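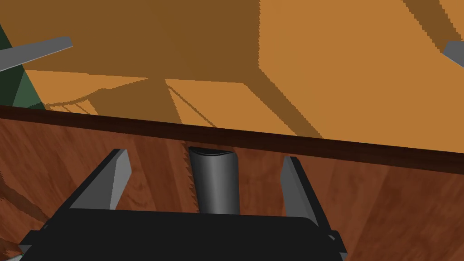 Greifen nach Regel: Bilder aus der Simulation

Bei Grakdale läuft jede neue Greifaufgabe zuerst in der Simulation. Die Galerie gehört zur Hausregel »Greifen und Ablegen«, die seit März für alle Arbeitsgruppen in Zadby gilt. Der vollständige Text liegt im Projektordner Lalteo.

Vor dem Schließen

Der Greifer wird mit geöffneten Backen über das Werkstück geführt. Geschlossen wird erst, wenn auf beiden Seiten ein Spalt zu erkennen ist. Berührt eine Backe das Teil vorher, gilt der Versuch als Fehlgriff und wird so protokolliert. Nachträgliches Umbenennen ist nicht zulässig.

Durchläufe und Freigabe

Eine Aufgabe wird nach 500 Durchläufen zum ersten Mal geprüft und nach 2.000 freigegeben. Für Feyisa, die ältere Aufgabenreihe, liegen bisher 157 Protokolle vor; sie bleibt bis auf Weiteres gesperrt. Zwischen zwei Änderungen an der Steuerung müssen mindestens 30 unveränderte Durchläufe liegen.

Arbeitsraum mit zwei Armen

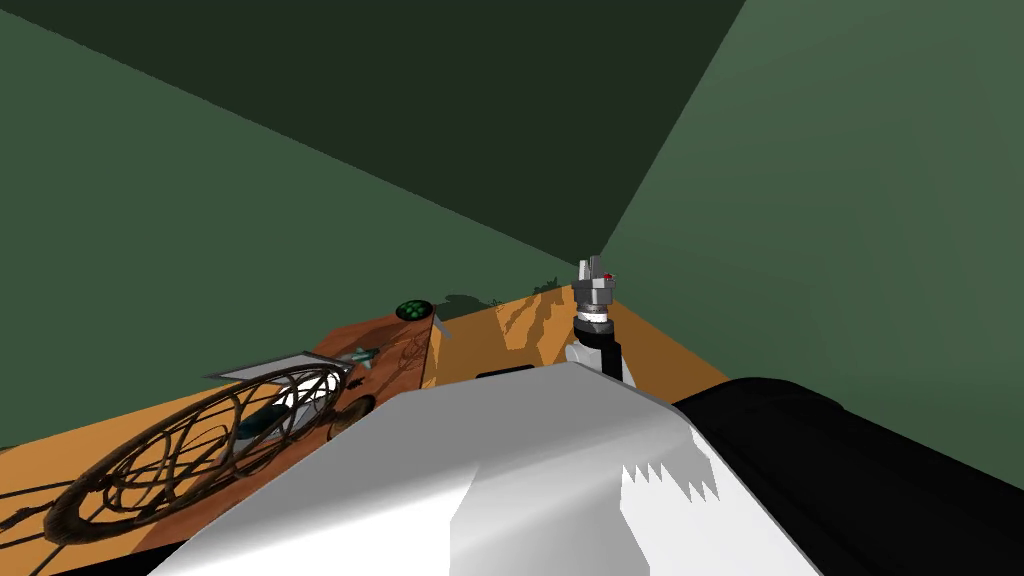

Simulierte Arbeitsfläche mit zwei Armen, der Greifer nahe der Raumecke. Links liegt ein offener Drahtkorb, darin ein kleines blaugrünes Teil.

Arbeiten zwei Arme an einer Fläche, bekommt jeder einen eigenen Bereich. Überschneidungen werden vor dem Start eingetragen, und in der Überschneidung bewegt sich immer nur ein Arm. Körbe und andere offene Behälter gelten als Hindernis, auch wenn der Greifer hineinreichen soll. Für den Griff in den Korb ist eine eigene Freigabe nötig.

Änderungswünsche zur Regel bitte mit Aufgabennummer und Protokoll im Ordner Lalteo ablegen.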